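Brokel completes side-by-side test of two hand-held gripper fingers

Tavix and Dristura finger sets put through 2296 recorded trials on small household items

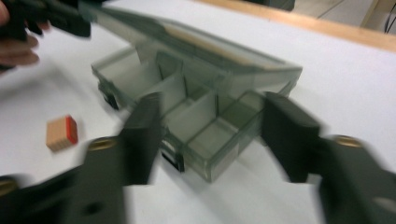 What was tested

Brokel has finished a comparison of two finger sets for its hand-held gripper line, the company said in November. The Tavix set has flat, upright pads. The Dristura set has a curved pad and a softer facing. Both were fitted to the same handles and used by the same 12 operators.

Operators worked through 23 tasks at a tabletop station, many of them with a gripper in each hand. Tasks included opening the hinged lid of a clear plastic organizer, placing wooden blocks in a row and closing a latch.

Results

The Tavix fingers finished ahead on 3 of the lid and latch tasks. The Dristura fingers dropped fewer round objects. Results on the block tasks were too close to separate.

"Thin plastic edges gave us the most trouble with both sets," said Piyumi Uddin, test lead at Brokel. "The flat pads were easier to line up with a lid."

Gerd Sperling, who manages the hardware group, said the company will keep both sets in its catalog and will not change the handle.

Next steps

A second round will compare wrist cameras on the same station. Sutcliffe, which supplied the test benches, will host it. Labs that want the trial sheets can request them from Beverley Rutherford in the Brokel press office.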